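Sulstead Community Trust
Shared Systems Project – progress report to the Erkitz Fund
Prepared by Orysia Zinchenko, project lead
20th November

Dear Blagoje,

Thank you for being so patient while I pulled this together. You asked for something fuller than the last report, and there has been a good deal more to tell, so I hope you will forgive the length.

Where we have got to

When you agreed to support us, our records lived on a server in the cupboard behind reception, and our email lived somewhere else entirely. The plan was to move the lot to a hosted service run by Istico, with a support contract behind it, and to have all our sites working from the same files by the spring. I am very happy to say that the Sulstead office is fully across. We have 342 user accounts on the new system, staff and tutors together, and people can now sign in from whichever building they happen to be in.

The shared files took longer than the email. Rostyslav Tkachuk spent most of October going through the old folders with each team, deciding what should come with us and what could be archived. It was slow work and he was very kind about it (some of us had kept every version of every rota). The move itself was done over one evening and the following morning, and the finance folders were the last to go.

Changes to the original plan

We had meant to switch the Midtbø workshop over at the same time as the main office. Their broadband wasn't up to it, and after two trial runs with the booking system freezing in the afternoons, Aba Ametepe and I agreed to hold them back until the new line is in. The provider has given us a date in the new year. In the meantime Midtbø is still using its own machine, which is backed up every night to the hosted service, so nothing there is at risk.

The other change is to the phones. We left them out of the bid, you may remember, and I still think that was right, but the old handsets don't talk to the new directory and reception has had to keep a printed list going. I would like to discuss this with you before the next stage – it may be something we can cover from our own funds. 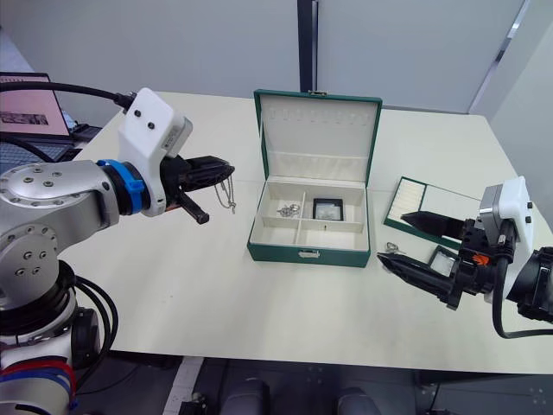 Spending so far

We have stayed within the budget you approved. The one item that came in higher was training, where we paid £800 against a planned £500. Melaniia Stasiv felt that the evening tutors were being left out, as all the sessions had been put on during the day, and she was quite right, so we added more. The difference has been met from the money set aside for cabling, where we needed less than we thought. A full breakdown is with the accounts Melaniia sent over separately.

How people are finding it

On the whole, well! The helpdesk at Istico answers quickly and in plain language, and that has done more for everybody's confidence than any of my cheerful emails. The grumbles are mostly to do with signing in twice, once with a password and once with a code on the phone. A few tutors don't carry a smartphone, and for them we have bought five small key fobs that do the same job.

I should also mention that we had one short outage, on a morning when enrolment was busy. Service was back before lunch and no records were lost. Rostyslav has asked for a written account of the cause, and I will send it on as soon as it reaches us.

What comes next

Between now and the next report we expect to finish the Midtbø switch, test restoring a full set of files from backup, and switch off the old server for good. Aba is also drafting a short guide for new starters, and she would welcome any that your other grant holders have written.

Please do come and see us if you are passing. The kettle is always on, and the reception cupboard will soon have room for coats again.

With warmest thanks from all of us,

Orysia Zinchenko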